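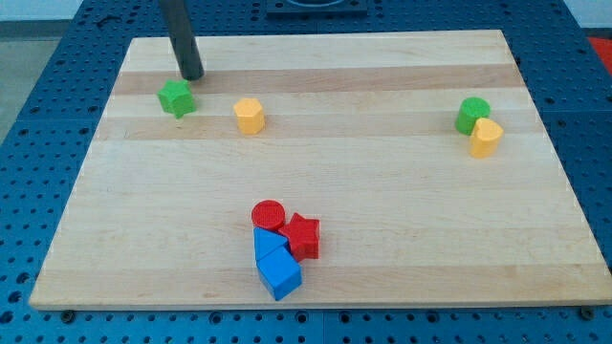 4 开放日现场演示

4.1 目的与范围

前三节的实验均在封闭条件下进行，指令由项目成员撰写，积木的初始布局由脚本生成，操作员熟悉系统的能力边界。这种条件便于控制变量，但难以反映未经训练的使用者会如何向机械臂提出要求。为此，我们利用 Vellbridge 实验楼的开放日，将 Dornimier 桌面推移系统原样搬到参观区，由来访者现场给出指令，并对全部有效回合作了记录。

本节报告该次演示的布置、流程、结果和失败情形。需要预先说明的是，演示不是对照实验。来访者的构成没有经过抽样，布局的难度没有经过配平，参观流程对时间的限制也使部分回合的条件与第 3 节不同。因此，本节数据仅用于考察系统在开放指令下的表现，不与第 3 节的成功率直接比较，也不用于支持第 3 节中关于模型结构的结论。

演示所用的策略模型在开放日之前冻结，训练数据为项目组遥操作采集的 2,000 段推移示教。示教指令沿用第 2 节的书面格式，即“动作加对象加参照物”，例如“把红色圆柱推到黄色六棱柱左边”。模型在开放日当天没有更新，来访者的指令也没有回流到训练集。后文提到的词表映射在参观开始之前已经写定，当天同样未作改动。

4.2 场地与设备

开放日于2021年6月25日举行，地点为 Vellbridge 位于 Istetdale 的实验楼底层。参观路线由主办方统一安排，来访者分批进入，每批停留时间固定。桌面推移系统是路线中的一站，前一站为移动底盘导航，后一站为力控装配。三站之间没有数据往来，本节只涉及桌面推移系统。

工作台沿用实验室中的蓝色带孔台面，木质操作板置于其上。操作板表面为深浅相间的条状木纹。保留这一表面而不更换为纯色板，是出于与训练数据保持一致的考虑：示教全部在同类木板上采集，更换底色会引入与指令无关的视觉偏移。木纹本身对分割有一定影响，尤其是黄色积木与偏暖色的木条相邻时，边界置信度低于其他颜色。该现象在第 3.4 节已有讨论，演示中再次出现，见 4.6 节。

机械臂末端为一根深灰色圆头杆，不带夹爪。系统只通过末端与积木侧面的接触来移动积木，不抓取，不提升，也不堆叠。末端的高度由控制器锁定在一个略高于板面的平面内，平面内的两个平移自由度由策略输出。这样做的结果是动作空间较小，安全边界容易规定，但积木之间的接触无法通过抬升来解除，只能从侧面分离。后文报告的失败中有相当一部分与此有关。

积木为塑料棱柱体和圆柱体，颜色取绿、黄、红、蓝，形状包括五角星、圆柱、六棱柱、心形、三棱柱和立方体。同一形状可以有不同颜色，同一颜色也可以有不同形状，因而单独使用颜色词或单独使用形状词时，指代可能不唯一。图 7 所示的布局即属此类：板上有绿色和红色的五角星各一，也有绿色和红色的圆柱各一，“星星”或“圆柱”都不足以确定对象，而“心形”或“立方体”则可以。

相机安装位置和标定方法与第 3 节相同。参观区的照明来自顶部，光线较为均匀，积木的阴影较弱。布置当天重新做了一次手眼标定，标定板沿用原件，残差处于第 3.1 节规定的允许范围内。参观期间没有再次标定。

急停按钮设在操作员一侧。来访者与工作台之间设有隔离线，指令通过隔离线外的终端输入，来访者不接触台面、积木或机械臂。此项安排由 Vellbridge 的场地安全要求决定，与实验设计无关，但它带来一个后果：来访者从侧前方观看板面，其视角与相机视角不一致。方位词的解释因此需要另行约定，见 4.3 节。

4.3 演示流程

现场有 2 名操作人员。Sunita Ridgeway 负责讲解和终端，Catalina Montecinos 负责复位、急停和记录。讲解内容在各批之间保持一致，仅说明三点：机械臂只能推，不能拿；指令应涉及板上的积木；方位以终端屏幕上的俯视画面为准。讲解中不给出指令范例。省略范例是有意的安排，目的是避免来访者模仿书面格式。

每一回合包含以下步骤。操作人员先将积木移动到新的初始布局，布局不经脚本生成，由 Montecinos 手工摆放，要求各积木均平放在板面上，不与板的边缘相接，允许相互接触。随后来访者在终端上输入一句指令。终端将原句写入日志，经过词表映射后送入策略模型。机械臂开始运动后，来访者可以观看但不能修改指令。机械臂停止、超时或急停触发时，回合结束。

单回合的时限为 2 分钟。这一时限短于第 3 节所用的时限，取值依据是每批来访者的停留时间。超时一律记为未完成，即使对象已经接近目标区域。

词表映射只处理同义词，不改变句法。例如“方块”和“正方体”映射为“立方体”，“爱心”映射为“心形”，“五角星”和“星形”映射为“星星”。“绿的那个”一类省略名词的说法不作补全，原样送入模型。方位词以俯视画面为准，“上”解释为远离操作员一侧，“下”解释为靠近操作员一侧。“前”和“后”不在训练词表内，映射为“下”和“上”。这一映射后来被证明是较弱的环节，见 4.5 节。

回合的判定由两部分组成。几何判定由视觉系统自动给出，检查被指对象的中心是否进入目标区域，以及其他积木的位移是否低于阈值。语义判定由 Montecinos 在回合结束时给出，检查被移动的对象是否为来访者所指。两者均通过，记为完成。语义判定不一致时以来访者当场的口头确认为准，并在日志中标注。阈值与第 3 节相同。

以下情形不计为有效回合：来访者未输入完整句子；指令要求抓取、堆叠或翻转；输入过程中终端断开；初始布局在指令发出前被扰动。对于要求抓取、堆叠或翻转的指令，终端返回一条固定提示，来访者可以重新输入，重新输入的句子另计一回合。被拒绝的原句仍保留在日志中，但不进入统计。

4.4 总体结果

全天共记录有效回合 120 个，其中 27 个未完成。未完成的回合按照 4.6 节的分类逐一归因。其余回合均同时通过几何判定和语义判定。

完成与否与指令长度之间没有观察到明确关系。较长的指令往往包含更多限定词，指代较为确定，但同时也更容易包含训练词表之外的成分；较短的指令词汇简单，但常常省略参照物。两种影响方向相反，在本次数据的规模下无法分离。

完成与否与初始布局的关系则较为清楚。当被指对象与其他积木之间留有空隙时，未完成的回合很少，且多由指代错误引起。当被指对象与其他积木接触时，未完成的比例明显上升，原因主要在执行阶段。这一差别与第 3.3 节的观察方向一致。

图 7 给出了演示所用的一种布局，可以用来说明这一差别。板的远端，绿色五角星与黄色六棱柱之间留有空隙，末端可以从任一侧接近其中一块而不触及另一块。右侧的绿色圆柱与黄色心形相距很近，接触或几乎接触，从二者之间插入末端不可行，但外侧仍有足够的空间。靠近操作板近端的一组则更为紧密：红色圆柱、红色五角星、蓝色三棱柱和蓝色立方体相互靠拢，五角星的尖角朝向各异，接触面不规则。对这一组中任一积木的推动，都可能经由接触传递到相邻积木。远端一排与近端一组之间的板面没有积木，可以作为分离时的缓冲区域。

图 7 中末端位于绿色五角星的上方附近。对于以该星为对象的指令，末端的初始位移很小，接近阶段几乎可以忽略；对于以近端积木为对象的指令，末端需要横跨板面的空白区域。策略在规划接近路径时并不显式避障，其绕行行为完全来自示教数据。在远端积木稀疏的布局中，这种隐式绕行一般足够。

4.5 开放指令的特点

来访者的指令与项目组撰写的书面指令相比，有四个方面的差别，分述如下。

第一，指代方式。书面指令总是同时给出颜色和形状。来访者则倾向于给出刚好够用的信息，在板上某一形状唯一时只说形状，在两个同形积木颜色不同时才补充颜色。以图 7 的布局为例，用“心形”指代黄色心形是充分的，用“三角”指代蓝色三棱柱也是充分的。模型对这类单属性指代的处理总体可靠，尽管训练数据中从未出现。我们推测，语言编码器的预训练提供了足够的泛化能力，但没有设计专门的消融来检验这一推测。

第二，对形状的命名。六棱柱的名称最不稳定。来访者使用过“六边形”“螺母”“蜂窝”等说法，也有人仅以颜色加“那块”相称。词表映射只收录了“六边形”，其余说法依赖模型自行处理。“螺母”在多数情况下得到正确解释，“蜂窝”则没有。圆柱的名称也有变化，从俯视画面看，圆柱的顶面是一个圆，因而“圆的”和“圆饼”都有人使用。三棱柱几乎一律被称为“三角”或“三角形”，没有出现问题。

第三，目标的表达。书面指令的目标总是某一参照物的某一侧。来访者的目标则包括集合关系（“把蓝色的放在一起”）、分离关系（“把那一堆推开”）、排列关系（“让红的排成一条”）以及板面位置（“推到中间”）。其中板面位置与训练数据较为接近，完成情况良好。集合关系在涉及两块积木时可以完成，前提是二者之间没有阻隔。若二者在初始布局中已经接触，例如图 7 中的两块蓝色积木，则该指令在几何上已经满足，期望的行为是末端不动或只作少量移动；模型在此类情况下仍会产生推动动作，有时反而使二者分离。这一行为来自示教数据的偏差：遥操作采集的片段中不存在目标已满足的起始状态。

分离关系没有确定的几何判据。对于“推开”一类指令，我们采用的做法是检查指令涉及的积木之间是否出现超过阈值的空隙，方向不限。该判据在开放日之前没有制定，是在整理日志时补充的，补充后对相关回合的录像作了重新判定。重新判定由 Ridgeway 独立完成，与现场判定不一致者以重新判定为准。此项处理具有事后性质，读者在使用相关结果时应予以注意。

排列关系超出了模型的能力。单一指令涉及多块积木的先后移动，需要在完成一块之后重新选择对象，而策略没有显式的任务进度表示。通常的情况是，模型移动其中一块之后停留在附近，直到超时。

第四，方位词。4.3 节规定方位以俯视画面为准，讲解中也作了说明，但来访者在输入时往往看着实物而非屏幕。左右的歧义较少，原因是隔离线的位置使来访者的左右与画面的左右大体一致。前后的歧义较多。“前”既可以指靠近说话人的一侧，也可以指机械臂伸出的方向，将其一律映射为“下”并不总是符合来访者的意图。在语义判定中，此类回合按来访者的口头确认处理，因此映射错误计入未完成。

此外还有一类指令在形式上不涉及任何积木，例如要求机械臂停下、回到原处或“打个招呼”。这些句子不符合有效回合的条件，没有纳入统计。值得记录的是，模型在收到这类句子时并非保持静止，而是移向距末端最近的积木。终端的拒绝规则没有覆盖这一情形，操作员均以急停处理。后续版本应在策略之前增加指令有效性的判断。

4.6 未完成回合的归因

我们将未完成的回合按主要原因归入四类：指代错误、方位解释错误、接触传递和超时。每一回合只归入一类；有多种原因并存时，取时间上最先出现者。归类依据为录像、终端日志和末端轨迹，由 Montecinos 作初次归类，Ridgeway 复核。

指代错误指机械臂移动了指令所指以外的积木。这类错误主要出现在同形异色或同色异形的积木彼此靠近时。绿色圆柱与黄色心形相邻的布局中，若指令仅以形状指代圆柱而板上另有红色圆柱，则属于指令本身不充分，模型的选择没有对错可言，此类回合由来访者口头确认后归类。排除这一部分之后，剩余的指代错误集中在黄色积木上。黄色与偏暖木条的对比度较低，分割结果的边界向木纹方向扩展，使黄色积木的估计中心偏移。偏移量通常不足以造成错误选择，但当相邻积木紧贴时，末端的首次接触可能落在相邻积木上。

方位解释错误指对象正确而目标区域错误，几乎全部来自前后方位词。该类错误在轨迹上容易识别：推动过程平稳，终点位置准确，只是位于参照物的相反一侧。从控制的角度看，这些回合与完成的回合没有区别。

接触传递是最主要的一类，指末端正确接触到被指对象，但推力经由接触面传递，使其他积木的位移超过阈值。五角星在这类失败中出现较多。五角星的凹角可以容纳相邻积木的棱角，两者嵌合之后不易通过单方向推动分离；若推力偏离质心，星体发生转动，尖角又会带动另一侧的积木。圆柱的情况不同，它与相邻积木为线接触，推动时容易滑脱，但末端本身也是圆头杆，二者的接触点在推动中不稳定，圆柱会向侧面滚滑，需要多次修正。修正的次数过多时，回合转为超时。

蓝色三棱柱和蓝色立方体的侧面均为平面。两块积木以平面相贴时，沿接触面方向推动可以分离，垂直方向推动则只能整体移动。示教数据中包含沿面滑动的片段，但数量不多，模型在选择推动方向时仍以朝向目标的方向为主，较少先作侧向分离。人类操作员在遥操作同样布局时，通常先将目标积木从组中侧向推出，再转向目标。这一差别说明模型学到的主要是局部的推动方式，没有学到先分离后搬移的次序。

超时类包括前述的排列指令，以及末端在积木附近往复而没有有效接触的回合。后者的轨迹呈现小幅振荡，与第 3.5 节报告的现象相同，可归因于相邻控制步之间动作预测的多峰性。将动作执行的时间窗加长可以抑制振荡，但会降低对滑脱的响应速度，二者的取舍在第 5 节讨论。

四类之外，没有因硬件故障而未完成的回合。参观期间急停的触发均由操作员主动作出，没有由力阈值触发者。

4.7 来访者在场的影响

来访者在场对系统没有直接作用，但对实验程序有若干间接影响，这里一并记录，供类似部署参考。

其一，初始布局的摆放受到观众期望的影响。Montecinos 在日志中注明，随着参观进行，她倾向于摆出来访者希望看到的紧密布局，这与开始时较为分散的布局不同。由于布局与完成率相关，按时间先后比较完成率没有意义，本节也不报告此种比较。若需作时间上的分析，布局应由脚本生成，或至少事先排定。

其二，来访者之间相互影响。同一批中后输入的指令常沿用前一人的句式，或有意与之不同。因此各回合并非相互独立，由 120 个回合直接计算置信区间会低估不确定性。我们没有记录来访者与批次的对应关系，无法作分层修正。

其三，失败之后的指令趋于简单。机械臂未能完成一项要求时，下一名来访者往往选择更容易的对象，或者使用更完整的指代。这一倾向由操作人员观察得到，未作量化，但可以预期它使总体完成率偏高。

其四，讲解用语的影响。尽管讲解中不给出指令范例，讲解者仍需提到“推”这一动作，来访者的指令也以“推”为主要动词。“移”“挪”“拨”也有出现，“赶”仅见于少数句子。若讲解改用其他动词，动词分布可能随之改变。

来自 Calloway 的合作工程人员在参观结束后查看了录像，并就末端的几何形状提出意见。其建议是将圆头杆改为带有浅槽的扁平端面，以便与圆柱保持稳定接触。我们没有采纳这一改动，理由在于扁平端面需要控制末端的偏航角，动作空间将增加一个维度，现有示教无法继续使用。该建议可在新的数据采集计划中考虑。

4.8 后续检查

8月，我们在实验室内对部分未完成的回合作了复现。复现使用相同的模型、相同的木板和积木，初始布局依据录像首帧由操作员手工还原，指令取日志中的原句。复现的目的不是重新估计完成率，而是检验 4.6 节的归类是否稳定。

接触传递类的回合在复现中多数再次失败，失败的方式与原回合相近，但受扰动的积木不一定相同。这与手工还原的精度有关：紧密接触的积木之间，很小的角度差别就足以改变推力的传递路径。指代错误类的回合在调整照明之后有一部分得到纠正，支持了黄色积木与木纹对比不足的解释。方位解释错误类在所有复现中结果一致，原因是映射为确定性规则。超时类中的振荡回合在复现中表现不一，同一布局和同一指令既可能很快完成，也可能再次振荡。

此外，我们对方位映射作了一项简单的修改：遇到“前”和“后”时，终端在屏幕上以箭头标出系统理解的方向，由输入者确认后再执行。修改后的终端尚未在公开场合使用，其效果有待检验。对已满足目标的指令，我们补充采集了少量末端保持不动的示教，这部分数据用于第 5 节的模型，不影响本节的任何结果。

4.9 局限

本节结果受以下条件限制。演示只在一处场地进行了一天，照明、台面和相机位置均未变化，不能据此推断系统在其他场地的表现。初始布局为手工摆放，难度分布未知。来访者的年龄、职业和对机器人的熟悉程度均未登记，指令的语言特点不能代表一般使用者。分离类指令的判据为事后制定。归类由两人完成，且两人均参与了现场演示，复核并非盲评。

日志中保存的原始指令已去除可识别个人的内容，随本文附录 B 一并给出，包括被终端拒绝的句子。录像因包含来访者的声音，不予公开；末端轨迹和积木位姿序列可以单独提供，格式与第 3 节的数据相同，字段说明见附录 C。

图 7　Dornimier 系统的操作板与积木布局。深灰色圆头杆为机械臂末端，位于绿色五角星上方附近；木质操作板置于蓝色带孔台面上。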